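Checking the grippers on a two-arm bagging cell

Wevport Support Notes, Lodley benches

Do this check every 1,000 cycles and after any finger change. Allow extra time if the purple cables have been re-clipped.

1. Stop the program and wipe the finger faces with a dry cloth.
2. Home both arms, then load job 621.
3. Run the bag step at slow speed. One gripper holds the rim while the other works from above the opening. 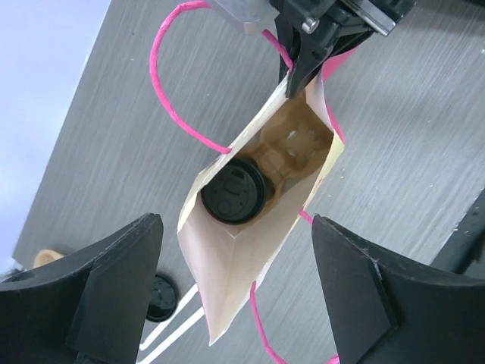 4. If the rim slips, raise the grip setting by 200 and repeat. Don't go past 3,000, or the paper will tear at the fold.
5. Put a cup in the center of the table and bring both grippers in over it. Stop before they touch.

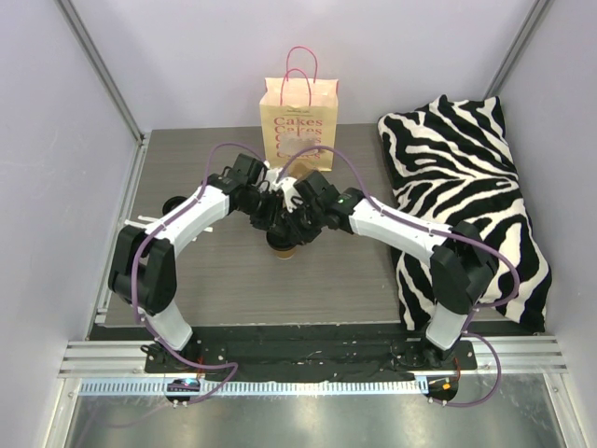 6. Compare fingertip heights. If one side sits lower, loosen its two wrist screws, level it and retighten.
7. Move each arm through its full reach by hand. The cable should never pull tight at the elbow.
8. Save the offsets and write them in the cell log.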